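3.2 Cell layout and upkeep

The Saltport cell has two arms bolted to a single aluminum rail along the near edge of a square floor. Light gray panels close off the back and both sides. The same cell was used for all 3,203 trials in this paper, and no part of the rail was moved after February. Power and signal leads for the arms are dressed along a slotted tray under the rail, with one small circuit board near each base.

Each gripper has its own small camera, which sees past the bracket to the fingertips. The charging tasks, in which thin cables and plugs are handled near an orange power strip, depend on this view more than any other. A bracket that has shifted a little can still give a usable picture, so we checked the bolts by hand at the start of each block of 100 trials. Uchenna Eze did these checks and kept the log.

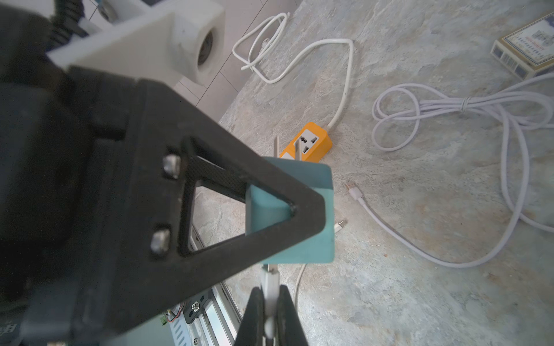 3.3 Wrist cables and resets

The conduit over each wrist needs enough slack for the full turn of the joint. With too little, it pulls on the connector; with too much, it catches on the other arm when the grippers meet near the center. We set the loop with both arms in the meeting pose and then ran the joints slowly through their range. The log lists 17 stops for cable faults, and in 2 of them a connector had to be replaced. The spare parts came from Vandenberghe. 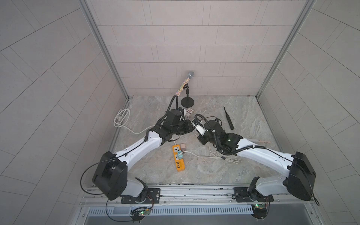

Figure 4. The cell with both grippers near the center of the floor and a cable conduit looped over each wrist.

Loose objects were put back by hand between trials. Their positions were not measured. After a stop, the arms were returned to the rest pose and the wrist view was compared with a stored picture before work went on.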